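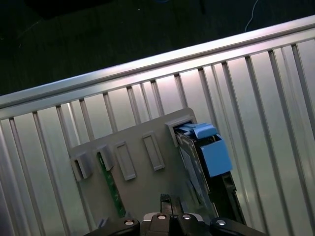
Grey plastic panel against the slatted metal.

4. Getting your science fiction shelf into Nedora

Right, you've installed Nedora and it's showing you an empty shelf. I wrote this section after putting in my own 342 paperbacks, so it follows the order I wish I'd used the first time (I did it alphabetically by title and had to undo the lot).

4.1 Before you type anything

1. Open Settings, then Shelf, and choose Novels and Magazines. If you leave it on Novels only, your old magazines will be filed as books with 19 authors each, and the author list becomes a horrible thing to scroll through.

2. Set the sort order to Series first. Science fiction people own series! Sorting by title scatters them all over the place.

3. Pick a folder for your covers. Anywhere will do, but don't move it later.

Note: changing the sort order afterwards is fine. Changing the shelf type isn't – you'd have to start a new shelf.

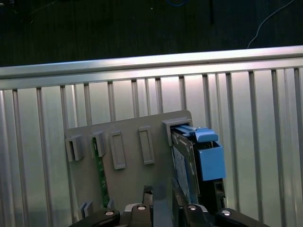 Metal rail and upright bars, blue cable on the floor.

4.2 Adding a series

I'll use the Parsa books here, as they cause every problem I can think of. There are six novels, a prequel that came out after the fourth, and a collection of short stories that half the fans don't count.

1. Press New Series and type the name once, without "The" in front.

2. Add the novels in the order they were published. Nedora numbers them for you.

3. Add the prequel and type 0 in the Reading Position box. It'll jump to the front in reading order and stay put in publication order, so you can argue with your friends using either.

4. Tick Side Story for the short stories. They get a dotted line under them and no number.

5. Save. Wait for the little rocket to stop before you close the window.

Caution: don't press Merge Editions while you're still adding. I had the Sistimberg omnibus (636 pages, weighs as much as a cat) and the three separate paperbacks, and Merge quite happily turned all four into one book. My notes on the paperbacks went with it.
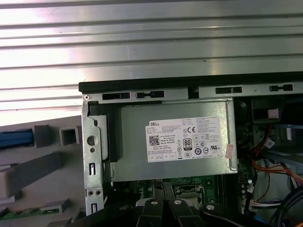 If you do merge by mistake, go to Edit, then Step Back, straight away. It only remembers the last change, so resist the urge to fix one more typo first.

4.3 Bringing in a list from Buvar

Lots of us kept our lists in Buvar before this, and you can bring the whole thing across.

1. In Buvar, save your list as plain text.

2. In Nedora, choose Bring In and find the file.

3. Look down the Unsure column. Mine had 106 entries in it, nearly all of them books with a colon in the title. Click each one and choose the right half as the title.

4. Press Accept All only when that column is empty.

Note: star ratings come over, but half stars are rounded up. I've decided I can live with that, though it has been very kind to a few space operas. 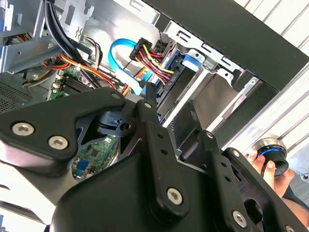 Can I keep two copies of the same book with different covers?

Add the second one with Another Copy on the book's own page. Each copy keeps its own cover, notes and condition, and the book still counts once in your reading totals.

Last changed 11 Jun 2023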